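Threads » Stationery » Desk days

Home | Threads | Replies | Pens & paper | Search

Right, I am having a proper pencil case day and you're all coming with me. Kettle's on. 2/8 of the way through the big desk sort already!

Every marker I own has been living in a soup tin since September. Things fall out of it. Things fall INTO it. I found a stamp in there.

Tyyne Väisänen got me on to hard cases years ago and I resisted, like a fool, with my floppy zip-up thing full of pencil dust. I take it all back. A case that opens flat on the table is such a joy, you can see the whole lot at once and just pick.

White ones especially. Yes, they show every smudge, but they wipe clean in a second and look so fresh next to a bit of wood.
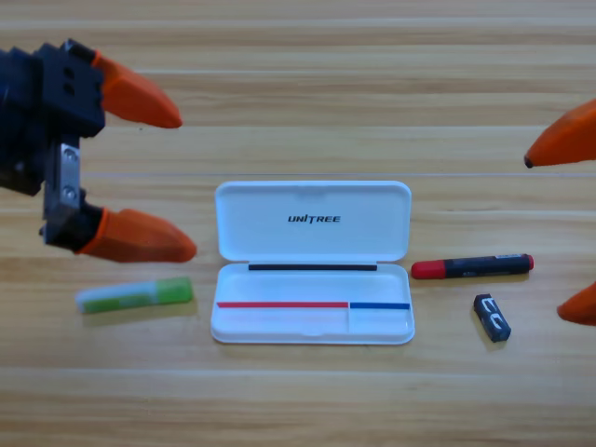
White case, pale wood table, lovely pair. 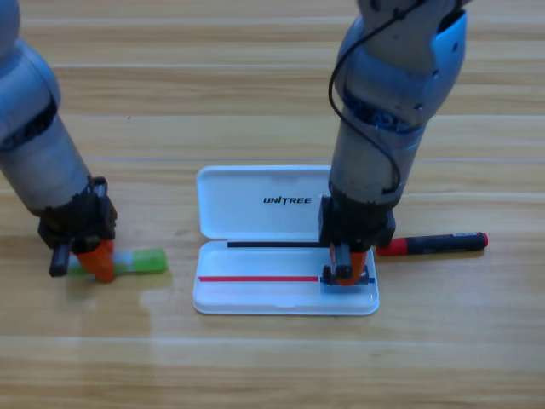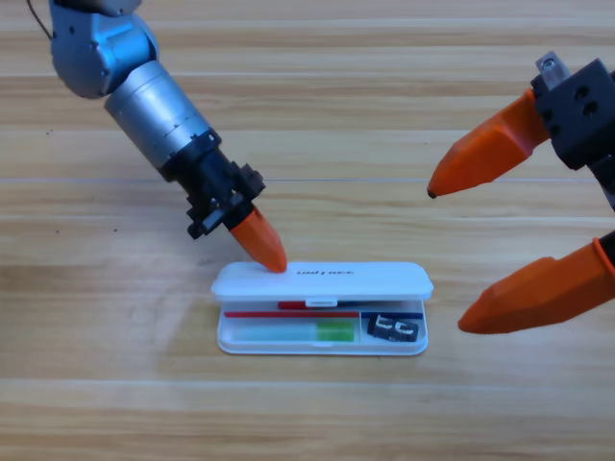

Anyway, rules of the sort. Each marker gets a scribble on scrap paper before it earns its place. Faint ones get one more chance, cap on, lying flat overnight. Then they go.

Caps clicked all the way on! I cannot say this enough. Paavo Karppinen borrowed my best green for an afternoon and gave it back with the cap just sort of resting there. We're still friends.

I'm keeping 6 in the case and the rest in a Drollen tray in the drawer. Six is plenty for a day out drawing, and it still shuts without a fight.

Pencils next. I think I own 100 and sharpen the same two.

Oh and someone asked if you should store brush tips upright. Mine lie flat and they've been fine for ages, but if yours came with instructions do go with those.

Soup tin is now washed and has a basil plant in it. Very pleased with this!!

Filed under: Desk & drawer

More from this thread-writer
Ritis notebooks, a love story
Which rubber smears least?
Drumlow market haul
My Ansari ink swatches, all the blues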